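29 July 2024

**Two arms, one table: a talk with Karthik Biswas about the Sundero club**

Karthik Biswas started the Sundero robotics club with two students and a borrowed room in the school at Trilholm. Now it has its own room on the ground floor, and the waiting list for October is already closed. I met him after the afternoon session, when most of the students had gone home and he was still putting the hex keys back into their box.

I asked first why the club works with arms and not with small cars, as many school clubs do.

"We did cars in the first year," he said. "The students liked them very much, but after some months everybody could drive the line and they wanted to make the car faster, only faster. With an arm you must think about where the hand is. It is slow work. I think slow work is good for age sixteen."

The students' project this year is called Dewan. Two arms must share one table and pass a part from one to the other. The part is a plastic ring, and the rule they made for themselves is 1000 passes before the end of the course. On the day of my visit the number on the whiteboard was 379.

"They wanted to write 400," said Karthik. "I told them, write what you have."

Jae-hoon Ra is in his second year with the club and takes care of the log. He showed me the notebook, in which every failed pass has its own line, with the time and the name of the student who was at the keyboard. I wondered if this was not a little hard on the younger ones.

"In the beginning they did not like it," Jae-hoon said. "Then they saw my name in it, very many times. After that it was okay."

He told me that most of the early failures came from the calibration. The two arms did not agree about where the middle of the table was, and the difference was enough that the ring fell. The group spent up to 100 minutes of each session only on this. Later a student proposed to measure both arms from the same corner, and the work before each session became much shorter.

Another subject was the cables. Karthik asks the students to move each joint slowly through its full range before any program runs, and to watch what the cable does at every step.

"A cable needs a free loop, but not too much," he explained. "If it is too short, it pulls on the connector. If it is too long, the other arm can catch it. I cannot teach this from a slide. They have to stand near the table and look."

In October the team will take Dewan to the Fastia meeting, where school clubs show their projects to each other for one day. There is no prize. Jae-hoon said he would prefer a prize, and Karthik laughed and continued with the hex keys. What he wants from the day is that the first-year students explain the project by themselves, while the older ones stay behind the table and keep quiet.

"It will be difficult for Jae-hoon," he said. 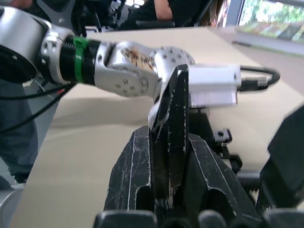

Before I left, I asked what comes after the 1000 passes. Karthik would like to try a softer part, maybe a cloth bag, which changes its shape when it is held. Jae-hoon would like to begin again with the ring, and this time with the log open on a screen so that visitors can read it. They have not decided yet, and the students will vote on it when the new group has joined.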